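Ollasel Pair
Hand-held grippers for recording two-handed demonstrations

Home > Data Collection > Hand-Held > Ollasel Pair

In stock. Ships from our Biren warehouse within 5 working days.

Teaching a machine to pick up a cup is a glamorous line of work that consists mostly of picking up cups. The Ollasel Pair is for people who have made their peace with this. You hold one gripper in each hand, do the task the way you would like it done, and the Pair records jaw opening and hand motion from both sides on one clock. Then you do it again, slightly to the left.

The arms can join you later, when there is something worth teaching them. Until then you can collect in a kitchen, a stock room or the corner of an office that Facilities has stopped asking about.

Our bench team uses the Pair every day on tabletop tasks, with both units on their cables and an operator who knows the words to every song on the radio.
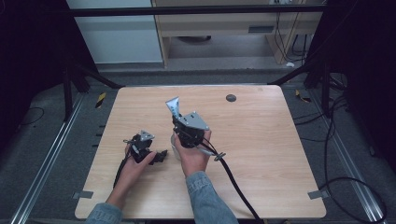 Tabletop collection with two hand-held grippers and a clear cup.

The cables are deliberate. We built a wireless version, and it was lovely until the battery gave out during take 367 of a 600-take order. Cables are ugly and they work. Run them off the near side of the table and leave yourself more slack than seems reasonable, particularly if your task involves reaching across. The strain relief is good, but it was not designed for enthusiasm.

What's in the case
Two hand-held grippers, one left and one right
Two data and power cables
Sync box with mains adapter
Two sets of spare finger pads
Hex keys, including the one you will lose
License for Stana recorder software, one seat

Specifications
Sample rate: 100 Hz, both hands
Sync: hardware, shared clock
Trigger: spring return, adjustable tension
Export: plain CSV or Stana session files
Operating system: Linux or Windows
Cameras: not included

About Stana
Stana is the recorder. It starts a take, stops a take, and lets you mark the bad ones before you forget which they were. Please do mark them. A learning system will study your fumbles with the same devotion it gives your best work, and it will reproduce them in front of visitors. There is a foot pedal input for starting and stopping, and we recommend using it — pressing the space bar with your elbow gets old by lunch.

Stana also keeps a tally per task and per operator. We were asked for a leaderboard. We declined.

Who it suits
Labs and small companies collecting two-handed examples: pouring, sorting, folding, lids on, lids off. The team at Jayasinghe bought one Pair for a single packing project and came back for three more, which we choose to read as praise. If your task needs one hand, buy the Ollasel Single and keep the other hand for your coffee.

Who it doesn't
Anyone lifting heavy parts. Anyone working near water. Anyone hoping to collect the whole data set on the afternoon before a deadline, although we will happily sell you one.

Service
Finger pads wear out and are cheap. Springs wear out and are slightly less cheap. Both can be swapped on the bench with the supplied keys. For anything inside the housing, send it back to Biren and we'll quote before touching it.

Orders placed by 31 Jan 2025 include a second Stana seat. The next build comes out in February.

Related items: Ollasel Single, foot pedal, spare pads, long cable set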